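# Small wallpapered spaces, and how I keep mine from driving me nuts

I'm a wallpaper person, I admit it, and the smaller the space the more I want to paper it.
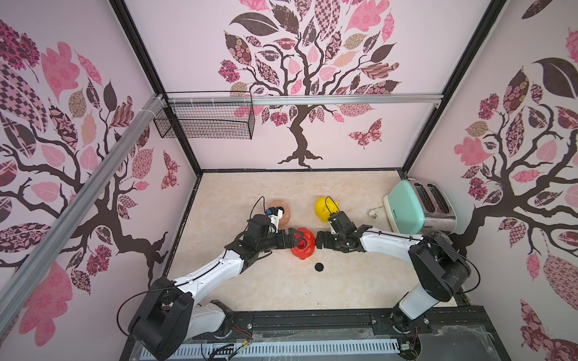

So these are the things I do over and over, mostly in nooks, closets and the insides of cabinets. My last roll was a big tree print from Momholm, and a big print is a whole different animal from a stripe!

**Start with the back wall.** Find the part of the pattern you love best (for me it's always the trunk) and put it where your eye lands first. Then work out to the sides. The corners will never match perfectly with a large print, and I stopped fussing over that years ago.

**Wrap an inch past the corner.** Then overlap the next piece on top. Walls shift a little and you don't want a white line staring at you in January.

**Buy one more roll than the math says.** My nook took 36 feet of paper on the wall and I still ran short, what with all the lining up. The Uven shop calculator doesn't seem to know that trees have tops and bottoms.

**Marble-look floors:** go pale. Beige with soft veining hides crumbs and dust a lot better than bright white does, and it calms down a loud wall. I wipe mine with a barely damp cloth and a drop of dish soap. No vinegar if yours is real stone, please.

**Hang a wire basket.** I love these things. A mesh basket on a rail gets small stuff up off the floor, and you can see what's in it. I got my rail from Atham, the Filip one was too short for my wall by a hair. Leave the basket empty for a week before you decide what goes in it, otherwise it fills up with batteries and rubber bands.

**Cable ties.** White ones on a light rail, black on dark. Snip the tail flush with nail clippers, scissors leave a sharp little point that will get you later.

**Loose wires** go in a slotted duct along the bottom edge. Mine snaps open from the front, so adding a lamp cord takes a minute.

**Pencil marks on paper:** white eraser, light hand. Pink shows every smudge, so wash your hands first (ask me how I know).

Next up is the hall closet, if I can get the shelf out.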